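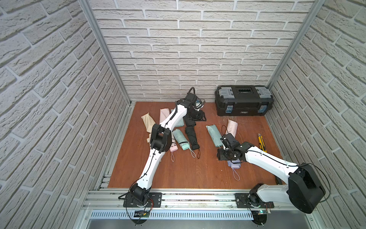
Jaime Meireles asked, after reading the February draft, whether the Coltar pilot had cut the number of unclaimed items held past the retention limit or had only moved them out of the depot and into the branch stations. The question is fair, and the figures in this report have been split by location to answer it.

Lost property service, Botaslow network
Progress report, second period

Intake
The service logged 340 items in the period. Umbrellas remain the largest single category, followed by gloves and reusable bottles. Intake at Coltar rose after the counter moved next to the ticket hall. Intake at Eren was flat.

Retention
At the start of the period, 60 items were past the retention limit, all of them at the depot. At the close, 26 were past the limit: 15 at the depot and 11 at the branch stations. Part of the reduction at the depot is therefore a transfer. The net reduction across the network is 34 items.

Matching
Claims are now searched by category, color and line of travel. The earlier form asked for the date of loss first, and claimants often gave the wrong day. The date field is now optional. Staff at Eren report that compact umbrellas are still hard to match from a written claim, and they have asked for a handle type field. This will be added to the form in the next period.

Disposal
Items past the limit are released to Bravari for resale or recycling. Collection takes place on Tuesday mornings. One collection was missed when the loading bay was closed for drainage work, and the items were held over to the following week. The contract has no penalty clause for a missed collection and none is proposed.

Budget
Spending is within the approved amount. The shelving line is underspent because the Eren order has not been invoiced. Label stock is slightly overspent.

Next period
Branch stations will return overdue items to the depot weekly. Kwok-wai Tsai will check the branch counts against the log before the next report is issued. A decision is needed from the funder on whether the retention limit for umbrellas may be shortened.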